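June, afternoon

Fabric wash trials, hotel bedding set, continued from Callum's pages.

Second batch of duvet covers back from the Warkitura laundry. All of them went through at the higher temperature this time, with the Briscombe detergent and no softener. Nabil measured shrinkage on the bench before I got in. Length is down 11 mm on the worst cover, width hardly changed. The buttonholes have pulled slightly on two of them. I restitched one and left the other as is so Kenneth can see it.

Thread count on the swatch is 228 by the glass, same as the first batch. Pilling is light, mostly along the closure end where the covers rub in the dryer. I'd call it acceptable but would like Fraser's opinion, as he graded the last lot and I may be more lenient than he is.
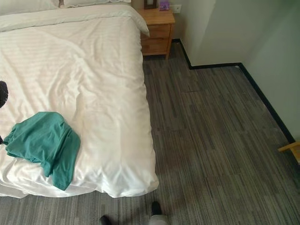
Ironing is still the main complaint. Līga ran three covers through the roller straight from the spin and three after a short tumble. The tumbled ones came out flatter but took longer to handle, and she had to re-feed one corner twice. Next time try a shorter tumble and shake them out by hand first.

Seam strength: the tester read 129 N on the side seam, then slipped. Jaws need new rubber. Don't use that number for anything until it's repeated.

To do:

- order jaw rubber (Callum has the part number)
- ask Warkitura for their rinse times
- cut swatches from cover 4 before it goes back
- relabel the bag marked 2642, the ink ran in the wash

Leaving the unwashed control set on the top shelf. Please don't borrow from it.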